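Gillies Tradanine Digital Piano, reviewed by Lorna Yule
2023-11-21

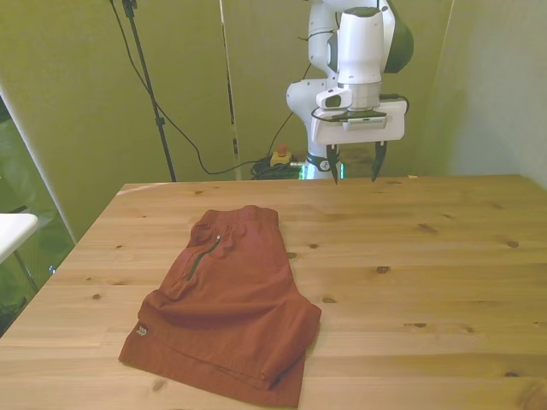
Rust-red shorts, zippered pocket, pine table.

I bought the Tradanine to practice Schubert in an apartment with thin walls, and for that it earns most of its $1840. The bass is the best thing in it, dark and a little grumpy, like the old upright at Drarnville where I took lessons. The top octave sounds like someone tapping a very nice glass.

Key action is heavy. Play the repeated notes in a Scarlatti sonata and you will find out which finger you have been carrying all these years. Pedaling is good, half-pedaling included, though the pedal itself creeps toward the wall during anything Russian.

Gillies supplies 243 voices. I use 2 — the concert grand and, in December, the harpsichord. The "Celestial Choir" I tried once, with the headphones on, thank heaven.

The Stamard I had before was lighter and cheaper, and it buzzed on every low E. I don't miss it. 8 out of 10, and a point back if they ever fix the pedal.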